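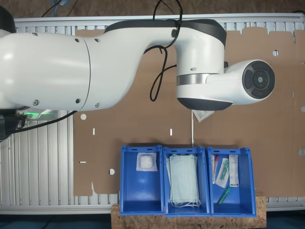 Week 3: cardboard, flat and folded

Right, boxes. I know you've all put one together at some point, probably on a Saturday with a house move going on around you, but I'd like you to forget the finished box for a bit and think about the blank. A blank is the whole box in one flat sheet, before anyone has folded it. Everything the box will do is already in there!

Start with the score lines. A score is a crushed line, so the board knows where to bend, and it should never go right through. If yours cracks when you fold it, you've pressed too hard (I still do this, usually on my last good sheet).

Then the tabs and slots. A tab needs a bit of slack in its slot. I cut mine 2 mm over and tidy up later. Round holes can be for fingers, air or a cable, so when you meet one on an old box, have a guess before you ask me.

Grain next. Board folds more neatly along the flutes than across them, and most corners want a clean 90 degrees, so check with a set square and don't trust your eye.

For the workshop, bring an old box and open it out along the glued seam, slowly, with a butter knife. Draw round it, mark the folds as dashes and the cuts as solid lines. Efe Tijani has the key to the Quinlan room and the big cutting mats are in there, under the window. Please put the blades back in the tin.

Reading: the Prirnton handout, first half only.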